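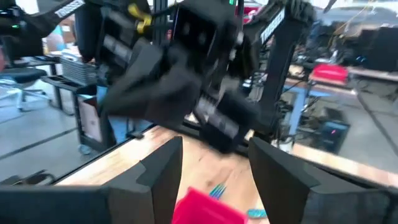 I finally have a proper craft table, and I am ridiculously happy about it!

For years I did everything on the end of the kitchen counter, which meant packing up every time somebody wanted a sandwich. Half-finished cards went into a shoebox, paint lids went missing, and I never once left something out overnight to dry. Then in January I found a wooden table at the secondhand place in Rarkutbridge, the big one behind the tire shop. It has a light, streaky grain that I fell for right away, and a thin black trim running along the edge. It cost more than I meant to spend, and I don't regret a penny.

The first thing I learned is that a new surface fills up fast. Within a week mine had disappeared under ribbon ends and jar lids. So I've spent most of this summer working out what gets to live on the table and what has to go in the drawers, and I think I've got it (mostly).

Bright colors have been the big discovery. I used to buy plain, sensible containers because I thought they looked grown-up, and then I could never find any of them. Now I go for the loudest pink I can get. I can spot a pink tray from the doorway, even when I've buried half of it in tissue paper. Same with the little tools – teal shows up beautifully against pale wood, and so does a good strong blue. My old brown-handled craft knife used to vanish completely on this table, and I've wrapped it in teal tape so I stop putting my hand on it by surprise.

My other rule is one tray, one project. If I'm painting, the tray holds brushes and a rag. If I'm gluing, the brushes go away first, every single time. I ruined a lovely soft Sader brush by letting it sit next to an open bottle of glue, and I'm still a little sore about that. It was the only brush I owned that could do a clean edge around a leaf.

Small things are still my weak spot. Beads, clips, the odd flat bit I've snipped off something and might want later... they creep. I tried a set of Rakness drawers with 24 tiny compartments and loved them for two days, until I realized I had to remember what was in each one. They've gone to the hall closet and now hold batteries and picture hooks, and they're great at it. On the table I've gone back to one shallow dish, and when it's full I sit down with a cup of tea and sort it.

I've also been testing finishes, because bare wood and acrylic paint don't get along. Two thin coats of Ciobanu wax, buffed with an old T-shirt, and most dried paint lifts off with a fingernail. The smell hangs around for a day, so open a window! I still put scrap cardboard down for anything really messy, and I keep a stack of cut-up cereal boxes under the table for that.

Next up is the light. The ceiling bulb throws my own shadow right across whatever I'm cutting, and I've been looking at clamp lamps all week. I want one with a long arm that can reach the middle without taking up any of my precious table. If you have one you love, tell me in the comments – I'd especially like to hear from anybody whose clamp hasn't chewed up the edge of the wood.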